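Tratwood Community Help > Kitchen & Food > Breakfast

First pancake always a dud, rest of them flat. What am I doing wrong?

Posted by Rasa Stankevičius, 13/04/2026

I have been making pancakes for my household for the better part of my adult life and I have yet to make one that stands up. I'm after the thick kind, the sort a cafe charges you 5 dollars extra to put fruit on. Mine come out like something you'd use to patch a tent.

Recipe is the one off the back of the flour bag. One and a half cups of plain flour, three teaspoons of baking powder, a spoon of sugar, an egg, a cup and a bit of milk, melted butter. I mix it until there are no lumps at all, because I was brought up properly. Then it goes into a non-stick pan on high, because people are waiting and making remarks.

The first one burns on the outside and is glue in the middle. The second is pale. By the fourth they are all a decent colour but thin as a parking ticket. I have tried more baking powder and they tasted like a battery. I've tried self-raising flour. I've tried separating the eggs, which used every bowl in the house and made no difference I could detect.

We're at Nutton, if altitude matters. The sign on the way in says 1,528 metres, although it also says "Tidy Town", so make of that what you will.

Is it the pan, the recipe or me? My partner has already voted.

Florencio Robles
Member, 3,055 posts

It's you, but it's fixable.

Stop beating out the lumps. Every turn of the whisk after the flour goes wet is building gluten, and gluten is for bread. Fold it with a spoon until you can't see dry flour and then put the spoon in the sink where you can't get at it. It should look like a mistake. Let it sit for ten minutes while you argue with whoever is making remarks.

Second, your batter's too runny. "A cup and a bit" is where the trouble lives. Leave out the bit. It should fall off the spoon in a blob and sit there sulking, and if it runs to the edges of the pan by itself you've made crepes and should change the menu.

Third, turn the heat down. Medium, then a notch under medium, and give the pan a few minutes to get there. High heat sets the outside before the middle has had a chance to rise, hence your glue. Wipe the butter round with a bit of paper towel so there's only a film of it. The first pancake is usually a dud because it's fried in a puddle.

Flip once, when the bubbles on top pop and stay open. Don't press it down. I have watched grown adults flatten a pancake with the back of a spatula and then complain that it was flat.

What you're aiming for is a stack with some height to it, golden brown and the same colour from top to bottom, a strawberry on the top if you're feeling flash.

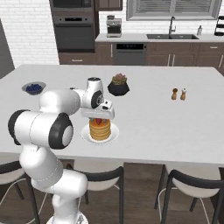

Montserrat Valcárcel wrote that all of this was fine at sea level, but Rasa had said 1,528 metres and everyone had gone straight past it. Up there the gas in the batter expands more, so pancakes puff up early and then sink before they've set. She'd cut the baking powder back to two teaspoons, add a spoonful more flour, and not wait around too long once the first side was done. She also wanted it noted that she'd given the same advice last July in the scone thread and been called a crank.

Florencio Robles
Member, 3,055 posts

You were called a crank about the scones because you said to put lemonade in them.

She's right about the baking powder though. Two teaspoons, Rasa. That'll sort out the battery flavour as well. Check the date on the tin while you're there. Drop half a teaspoon in hot water and if it doesn't fizz straight away, it's a museum piece.

Leandro Cabello
New member

just buy the shaker bottle one from the supermarket, add water, done. tastes the same

Begoñe Manzano
Moderator

Leandro, it doesn't, but you're entitled to your life.

Only thing I'd add is to use buttermilk if you can get it, or ordinary milk with a tablespoon of vinegar stirred in and left for five minutes. It'll look off. Carry on. It's naturally thicker, so it helps with the running problem, and they come out more tender. You may need a pinch of bicarb with it, and I do mean a pinch.

Keep the finished ones on a rack in a low oven. If you pile them up on a cold plate under a tea towel the bottom ones steam themselves into a sponge.

Rasa Stankevičius

Lumpy batter, two teaspoons, heat down, vinegar milk. They rose. The first one was still a dud, but a tall one. My partner ate it standing up and has asked for a recount.

Baking powder did not fizz, by the way. Best before date has worn off the tin.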